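Prernard widens Drisavel collection to household tidying

Prernard has added bedroom tidying to Drisavel, its collection of manipulation recordings, and will continue to gather material in occupied homes in and near Parnlow until the end of December. The first release of the new section contains 354 recorded episodes from 49 homes. Earlier sections covered kitchen worktops and shelving only.

The recordings are made without a robot arm. An operator carries a gripper in one hand, or one in each, and does the task directly. A camera on the gripper records the work from just behind the fingers, and the opening width of the fingers is logged alongside the video. The position of each tool is worked out afterwards from the video and motion data. The aim is to train a policy that maps what the wrist camera sees to the next short run of gripper movements, so the view in training should match the view a robot would have later.

Tasks in the new section are given to operators as a single sentence, such as "clear the litter from the bed", with no fixed order of objects. Prernard says this produces longer and less regular episodes than its kitchen work, where items were set out on a marked mat before each take. Homes are recorded as the operators find them. Furniture is left where it stands, and bedding is not changed for a plain colour.

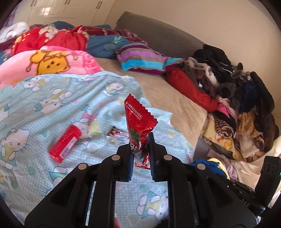
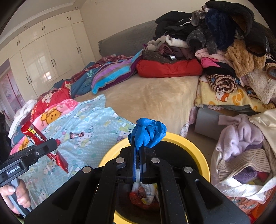
Drisavel: tidying work on a bed, seen from the gripper cameras.

Thin, flexible items make up most of the new section, and they have been the weak point of policies trained on the earlier ones. A rigid box can be gripped at many points with the same result, whereas film and foil fold under the fingers and alter their outline between one grasp and the next. Patterned bedding adds a second difficulty — a small brown packet on a sheet printed with cartoon cats is hard to separate from its background by colour alone. The blue glove held over the yellow-rimmed wastebasket is a typical item in this group, being crumpled and without a fixed shape. Episodes with two grippers are stored as paired streams on a shared clock, and each stream can also be used alone.

Processing is done at the Ó Riain laboratory, also in Parnlow. Each episode is checked for lost tracking, blocked views and gaps in the finger log, then divided into approach, grasp, carry and release. Failed grasps are kept and labelled. An episode is removed if tracking is lost for longer than 8 frames in a row during a grasp, though shorter breaks are filled in and flagged.

The laboratory will use part of the section for a fixed test of 100 grasps on a bench arm fitted with the same fingers. Homes used for the test set are held out of training altogether, including their kitchen episodes where these exist.

Prernard intends to add wardrobes and laundry next. The format of the files is unchanged, and existing Drisavel loading scripts will read the new section without alteration.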